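About Cetero

Cetero takes in used servers and desktop computers, tests the parts inside them and sells the good ones on. We have been doing this in Jallent since Bronisława Mazurek rented half a unit behind the old dairy and filled it with shelving. We now have the whole unit, plus a loading door that closes properly.

Most of our customers are small repair shops, school districts and people who keep older equipment running because the software on it can't move. They need a part that matches, and they need to know it was tested before it was packed.

What we handle

Drives and drive trays, memory, processors, network cards and power supplies. We don't handle monitors, printers or laptops with swollen batteries. There are 2,338 part numbers in our catalog, and 598 of those are trays, rails and brackets. Those small pieces are the ones most often lost when a machine changes hands, and people will call four suppliers looking for a single tray. We keep trays with their boards wherever they came in together. 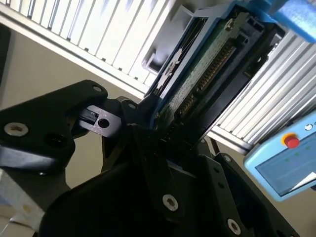
A blue-framed drive tray with its circuit board and gold connector pins.

Edge connectors get the most attention at intake. Our staff check the contacts under a lamp, clean them if they need it and set aside anything with a lifted or scratched pin. A tray with a cracked guide rail goes in the parts bin — the board may still be fine, and we list it separately.

How parts are held and sorted

Loose parts on a bench get mixed up, so we use fixture boards. Banafsheh Rahimi, our operations manager, drew the first one on the back of a packing slip. Memory stands on edge in slot holders and a processor sits in a square holder of its own, heat spreader facing out. The boards are plain gray, and a green module shows up well against them.
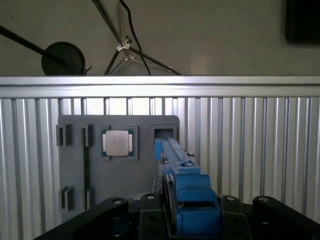 We changed the spacing of the slots twice before settling on the current layout. Every part is logged in Nikzad, our inventory system, before it moves to the next station. If the label and the log disagree, the part goes back to intake.

Last year we shipped 1,226 orders. Roughly 2 in every hundred came back, mostly because the customer had ordered the wrong revision. We take those back too, provided the bag is sealed.

Visiting and ordering

The counter is open weekdays from 9 a.m. to 4 p.m., and until 6 p.m. on Thursday. Bring the old part with you if you can. For bulk lots, ask for Ilia, our monthly list of sorted parts sold by the tray. It goes out by email and you can leave the list at any time.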